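Wall-mounted shelving: frequently asked questions

Cullinane Shelving, Imville. Last revised in August.

What load will a floating shelf carry?

The figure printed on the carton is for an evenly distributed load on a shelf fixed to studs or solid masonry. It does not apply to a shelf fixed to plasterboard alone. A load stacked at the front edge puts more leverage on the upper fixings than the same load placed against the wall, so heavy items go at the back.

Can I fix into plasterboard without finding a stud?

For light display use, yes, with spring toggles or metal self-drilling anchors matched to the board thickness. For books, files or anything kept in boxes, no. Plastic expansion plugs are not suitable in plasterboard at any load.

How do I find the studs?

Use an electronic stud finder and confirm with a fine pilot hole in a spot the shelf will cover. Stud centres vary with the age of the house and the builder, so measure each one. Do not assume the second stud from the position of the first. Check for cables and pipes before drilling, particularly directly above or below power points and switches.

What lengths do you supply?

The Hamitz range is stocked at 400 mm and 1265 mm. Other lengths are cut to order from the longer board and cannot be returned. Cut ends are sanded but not sealed — see the question on finishes.

How many brackets do I need?

The short board takes two concealed rods. The long board takes 3, one of them at the centre. Leaving out the centre rod voids the load rating and will usually show as a visible bow within the first year.

What height should a shelf above a desk be?

Sit at the desk in your usual chair and reach forward with a slightly bent elbow. The underside of the shelf should clear the top of the monitor by a hand's width. Items used daily should be reachable without standing. If they are not, lower the shelf or keep those items elsewhere.

A calculator in regular use is better placed towards the front edge, with seldom-moved objects behind it.

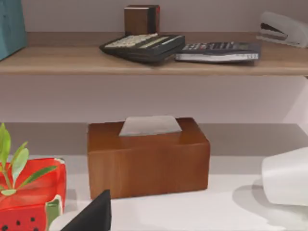

Which finish should I choose?

Boards are supplied raw, oiled or lacquered. Oil is easy to repair but marks under damp cups and needs recoating. Lacquer resists moisture better, although a deep scratch means sanding back the whole face. Raw boards must be sealed on all sides, including the back edge and the rod holes, before they are mounted. Sealing only the visible faces lets the board take up moisture unevenly, and it may cup.

Will the colour change?

Yes. Pale timbers yellow in sunlight and the area under a stationary object will stay lighter. Shift things around during the first few months if this matters to you.

My shelf tilts forward. What is wrong?

Check the following in order:

1. Rod screws. Remove the board and tighten each one.
2. Rod angle. Hold a level along the top of each rod. Most have an adjusting cam that gives up to 5 mm of lift at the front edge.
3. Wall surface. A hollow behind the mounting plate lets the plate flex. Pack it with a plastic shim.
4. Rod holes. If these have worn oversize, the board needs replacing.

Can the shelves be used in a bathroom or laundry?

Lacquered boards may be used in a ventilated bathroom, clear of direct spray. We do not recommend any of our timber boards above a dryer.

How do I order a replacement fixing kit?

Email the workshop with the board length and the wall type. Reece Wragg handles spare parts and will need the batch code stamped on the back edge. Kits for the discontinued Hidatero range are no longer made, but the current rods fit its holes.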